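Pludmont Demonstration Gathering Group
Minutes of the May meeting, small meeting room, 10.30 am

Present: four from the floor team, two from training, one from Butau by telephone. Apologies from the buildings side.

1. Minutes of the last meeting
Agreed, with one correction. Under item 3, "the model has learnt to type" should read "the model has been shown typing". The chair asked that the two be kept apart in future papers.

2. Where the count stands
The keyboard set now holds 1,052 recorded attempts. Of these, 689 have been checked and kept. The rest are either waiting for a checker or have been thrown out, and the sheet does not say which. The chair said she could not accept a figure for "progress" while those two heaps were in one column. Floor team to split the column before anything goes to Butau.

Training asked whether the number mattered much. It was pointed out that the number was the only thing in last month's summary.

3. Keyboard task
The task as written is a single key press with the left index finger, right hand held back and low, keyboard near the front edge of the white table. Operators find it dull and say so. The floor team reported that most of the recordings look alike, and the still below was tabled with the paper.

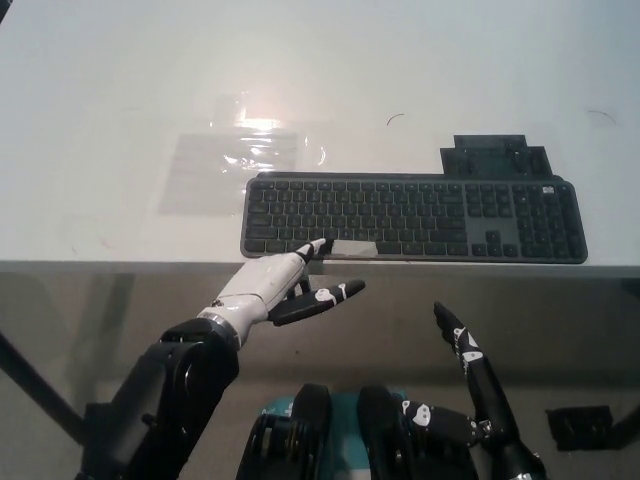
A remark from Taheri, read out from an email, was that two hundred near-identical presses teach a system one press, and that it would sooner have a quarter as many with the keyboard turned, pushed back or swapped for another. Training did not agree. Their view was that the early runs need sameness or the fingers never settle, and variety can come in later. Asked for evidence, they offered the results from the Pulell trial, which was a different hand on a different job. The chair recorded that she was not persuaded by either side.

It was agreed to try a block of 200 with the keyboard position changed between attempts. The pale patch over the space bar stays on for this block so that only one thing is altered. Black keys only, no targets on the number pad.

4. Labels
Nineteen recordings were pulled at random and labelled again by a second person. The two sets of labels disagreed on what counts as a press. One person marks it when the fingertip touches the key, the other when the key goes down, and from the head camera it is often hard to tell either. Floor team would like the keystroke log used to settle it. Training said the log clock drifts. This was also said in the winter and no one had measured the drift then.

Action: training to measure the drift.

5. Glare
Raised again by checkers. The glossy top throws back light and washes out part of the view in the head camera. Butau suggested that the system should cope with glare because homes and offices have it. The chair asked if anyone had compared runs with and without. No comparison has been made. A matt cover was proposed and left open.

6. Claims in the draft summary
The draft says the set "will let the system work any keyboard". Struck out. Replaced with "the set covers one task on one keyboard". Butau unhappy with the wording and will send another. Floor team noted that the same sentence appeared in the paper before last and was struck out then too.

7. Any other business
Operators want the afternoon session cut to two hours. Agreed for the trial block only.
Spare wrist fixings still not ordered.

Meeting closed 11.50 am. Next meeting in June, same room, if the split column is ready.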